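Opinion > Machines at Work > Research methods

Print this article | E-mail this article

Count the Tables, Too

A robot result usually arrives as one number. The robot did the job so many times out of so many tries, and the number goes in the title or close to it. I have spent a good part of the spring reading papers on two-armed table work, and I think we are asking too little of that number.

Take the Doltumeck group's report on clearing a kitchen table. They recorded 484 demonstrations, with a person steering both arms, and trained one policy on all of them. Then they did a second thing that most groups skip. They trained again on 300 of the same demonstrations, picked so that no two started from the same layout. The smaller set did better on layouts the robot had not been trained on. The gain was modest, and the authors say so.

I believe the result, and I think it matters more than the larger models that got the attention this year. When a person records demonstrations all afternoon, the table gets reset by habit. The plate goes back where the plate was. By the end of a session the policy has learned one table very well, and it has learned very little about plates.

The usual answer is to collect more. More is easy to ask for and easy to report. It also costs operator hours, and if the hours are spent on the same table, the money buys little. The Skirkport lab ran 110 test trials on its own version of the task and published the starting layout of every one. Reading through them takes an evening. You learn where the policy fails, and most of the failures are in layouts with one object partly over another, or close against an edge. A single success rate would have hidden that.
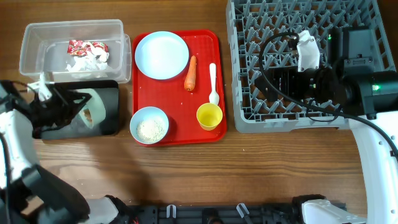 By the Plavex Review opinion desk

A table set up for this kind of work has more going on than the task name suggests. A small bowl of something like rice sits over the edge of the red tray. A carrot and a spoon share the tray with the plate and the cup, and each of them needs a different grip. Write "clear the table" at the top of a results column and all of that is gone.

I would ask for 2 changes. First, papers should report how many different starting layouts the training data holds, next to the number of demonstrations. Second, test layouts should be fixed and published before training starts. The Pîrvu benchmark already does the second – it has not made anyone's work impossible.

The objection I hear is that layouts are hard to count. Move a cup an inch and is it a new one? That is a fair question, and any rule will be a bit rough. A rough rule that is written down can still be checked by the next lab.

Filed under: robot learning, data collection, evaluation

Comments (3)

gridlock_m
We tried the subset thing on a drawer task and saw no gain at all. Our layouts were pretty varied to begin with, so maybe that fits.

tansy
Publishing the test layouts first just means people will tune to them. You'd need a held-back set too.

R. from the night shift
Agree on the operators. By four o'clock I put everything back in the same spot without thinking about it.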